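Budget for the bin, then for the arm

Opinion
Oct 27, 2026

Most equipment budgets for robot picking are written in the wrong order. The arm goes on the first line because it has a catalogue price. The gripper goes on the second line. Everything else is put into a single row called "integration" or "sundries", and that row is filled in last, usually on the afternoon the form is due. I have filled in that form several times at Prekon and I have done it the same way, so this is a complaint about my own habits as much as anybody's.

My argument is that the last row should be written first. The bin, the table under it, the clamps, the hoses, the spare fingertips and the box of things to be picked decide whether the arm earns its place. They are also the part of the budget that gets cut when the total comes out too high.

Take the hoses and cables. An arm arrives with a cable routing that suits the arm. Then a gripper is fitted, and the gripper may want air, power and a signal line, and all of it has to travel over joints that turn. On our first plan we allowed one set of cables for the whole project. That was a mistake in the plan, and it could have been seen at the planning stage by anyone who had asked how far the wrist would rotate over a working day. A second set on the shelf costs little next to a stopped cell. It should be in the original order, with the same delivery date as the arm.

Take the objects next. If a cell is meant to pick mixed household goods, then mixed household goods have to be bought, and bought again. Bottles get scratched and dented, caps go missing, and labels come off. A manufacturer changes the shape of a squeeze bottle and the old one can't be had any more. Our finance form has no category for this. The first time I asked for 300 items from an ordinary supermarket, the request came back with a note asking whether they were catering. I now write "test stock" and put it under consumables for each year of the project, and I ask for 80 more items every December to replace what has worn out.

The same goes for the bin. People treat it as a container, and it is a working surface. It takes knocks from the tool and from the goods, and its walls decide what the gripper can reach. A sloping wall helps things slide back to the middle, but it also takes away floor area, and a long item lying against it is awkward to get hold of. These are choices with a price, and they should be made by the people who will run the cell before the purchase order goes out.

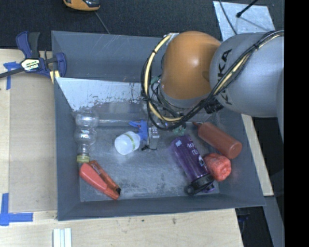
Grube wrote back to an earlier draft of this piece that I had the matter upside down, and that a department which spends its first money on bins and bottles will find there is no money left for an arm. The arm is the only item with a long lead time, the reply went on, and the only one a head of department will sign for without argument. Get that signature, and the small things can be bought out of the running budget as they are needed.

I take the point about lead times. An arm ordered late is late for everybody, and I am not suggesting that the order be held back while people compare clamps. My point is about which figures are worked out first and which are protected when the cuts come. As for buying small things out of running costs, it works well in a department that has slack in its running costs. Ours has a limit of 1000 on any purchase made without a second signature, and a replacement gripper part goes over that limit easily. The cell then stands still while a form goes round the building.

There is also the question of what the running budget is for. If the small parts of a robot cell are paid for from the general pot, the cost of the cell is hidden. The next group that wants one will look at our figures, see the price of an arm and a gripper, and plan on that. They will be short of money in the first year, as we were. I would like the records to show what the thing costs to keep working.

Suppliers don't help much. We had quotations from Ekisow and from Brosance for the same job, and the two could not be compared line by line. One had put the table and the mounting in the main price and left out the hoses. The other had it the other way about — and neither had mentioned spare parts at all, except on a separate sheet that had to be asked for. I don't think either firm meant to mislead. They quote for what they are asked to quote for, and we had asked for an arm with a gripper.

So the request should say more. It should give the size and shape of the bin, the kinds of object that will go in it, how heavy the heaviest is and how slippery the worst is. It should ask for 2 full sets of whatever touches the goods. It should ask how long a trained person needs to change the cables, and what has to be taken off to do it. If the supplier can't answer that last one, allow a day for it.

Floor space belongs in the same plan. The arm's footprint is in the brochure, but somebody has to stand beside the bin and refill it, and there has to be a shelf within reach for the goods that are waiting. We measured for the base and the table and forgot the shelf, which now stands in a corridor.

I would also put a line in for time. Refilling and rearranging a bin is dull work and it is done by people whose hours are charged to something. On our form those hours were charged to "commissioning", a heading that was meant to close when the arm was accepted. It is still open, and people are still booking to it.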